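Sobre a Rullell

A Rullell avalia robôs para tarefas domésticas e de chão de fábrica. Não fabricamos robôs nem os vendemos. Recebemos a política de controle de um cliente, colocamo-la a executar trabalho corrente em simulação e entregamos um relatório com taxas de conclusão, tempos e modos de falha.

A pergunta que nos chega é quase sempre a mesma: uma máquina já consegue arrumar uma cozinha? A resposta depende da tarefa, do objeto e do critério de aceitação.

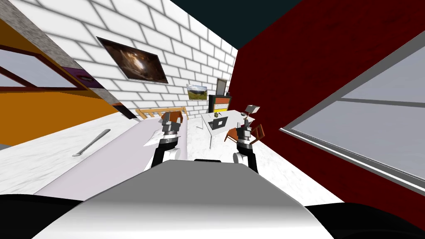
Gauthier
Responsável técnico de avaliação, Rullell

Uma espátula metálica pousada numa bancada de mármore é um caso difícil para uma garra de dois dedos. A peça é delgada, o ponto de preensão fica junto à superfície e um erro pequeno de altura leva os dedos a bater na pedra. Uma pessoa resolve isso arrastando o utensílio até a borda. A maioria das políticas que testamos não tem essa manobra no repertório.

O nosso protocolo, chamado Tistine, reúne 104 tarefas em 20 categorias: levantar, empilhar, abrir, transportar, repor no lugar e outras. Cada tarefa tem estado inicial, estado final e tempo máximo definidos por escrito. Tentativas com intervenção do operador são registradas à parte e não contam como concluídas.

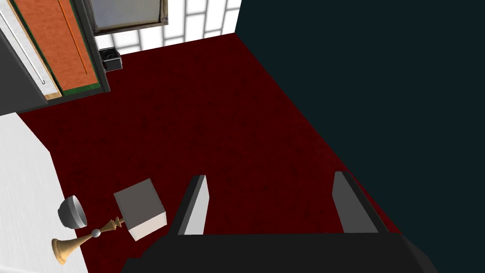 Recolher objetos do chão é outra categoria em que os resultados variam muito. Um cubo tem faces paralelas e admite várias preensões equivalentes. Uma tigela metálica tombada tem de ser apanhada pela borda, e a orientação do pulso limita as opções. Uma peça de madeira torneada muda de diâmetro ao longo do eixo e tende a rolar quando é tocada fora do centro. O relatório apresenta essas classes de objeto em separado, pois a média geral esconde as diferenças.

A simulação tem limites conhecidos. Atrito, deformação e reflexos em metal são aproximações, e um bom resultado em ambiente virtual não autoriza a instalação em casa de ninguém. Para clientes industriais, repetimos um subconjunto do protocolo em bancada física, nas instalações de Zarnmont.

A nossa posição atual: tarefas isoladas, com objetos rígidos e posição favorável, estão ao alcance. Sequências longas em divisões desarrumadas ainda não estão. Revemos essa avaliação em janeiro, com a nova edição do protocolo.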